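Open day at Meserley, who else went?

jjiang_227
I was at the open day in April and stayed for the kitchen table demonstration. They asked the arm to put the fruit in the bowl. It was slower than I expected, but I liked that they let visitors choose the order. Did anybody see the Stedix talk after?

Aneo
I saw the talk, it was mostly sales. And the demo did not convince me. Food on a clean white table is easy.

hussam.r
I do not agree with easy. A banana and a strawberry need a very different grip, and the colander has holes where the fingers can catch. We tried similar tasks at my work and had 4 good runs from 10.

Aneo
Fine, but did they say how many runs they trained with?

jjiang_227
500, the man at the desk told me. I stood on the side of the arm, so I had a good view over the table.
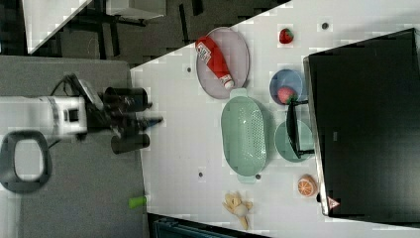

I also asked about the ketchup bottle, and he said that lying bottles are still difficult for them – they prefer to start with the round things.

hussam.r
Thank you, this is useful. Is Shi doing an open day also this year?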